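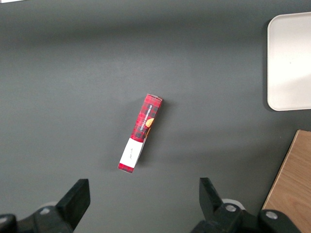

Chapter 5
Good Practice Before the First Grasp

Pick up a box of cookies from your kitchen counter. You probably did it without a thought! Your hand opened to the right width, your fingers closed until the cardboard pushed back, and you stopped squeezing well before anything crumbled. Now try writing down what you did so clearly that a stranger could repeat it, check it, and tell you whether it was safe. That is the job of this chapter, and I think it's the most enjoyable one in the book.

Chapter 4 left us with a gripper that opens and closes on command. We know how to bring it to a point above the table and turn it to line up with an object. What we haven't settled are the rules it works under. How hard may it press? How fast may it travel when a person is within reach? Who is allowed to change those limits, and where do they write it down?

Many students arrive expecting a dry list of don'ts. Inese Eglītis, who taught the first version of this course at Trerasham, used to begin by handing out a blank sheet and asking each bench to write its own rules for lifting one packet of food. The sheets were wonderful (and wildly different). One bench limited speed and forgot force. Another wrote a full page on force and never mentioned how to stop the arm. Comparing them took up the whole session, and by the end the class had most of a working procedure.

We will build ours in the same spirit. Section 5.1 covers the risk assessment, which you do on paper with the power off. Section 5.2 deals with limits. In our running exercise the arm may not move faster than 200 millimeters per second near the table, and the payload, gripper included, stays under 800 grams. Section 5.3 is about the work area: what belongs on the table, what has to be cleared first, and how to mark the space people should keep out of. Section 5.4 introduces the change log, using pages from the Jolbridge teaching lab, where Zeyu Qian kept 68 entries on a single gripper. They make surprisingly good reading!

Before you start, you should be able to:

Name the parts of your gripper and find its emergency stop without looking it up
Convert between grams and newtons
Read a payload table

Key terms in this chapter: hazard, risk, payload, grip force, protective stop, change log

5.1 Risk Assessment on Paper

Begin with the object. Write down what it is, what it weighs, and what would happen if it were dropped, crushed, or thrown. Then do the same for the gripper fingers, paying special attention to any gap a human finger could fit into.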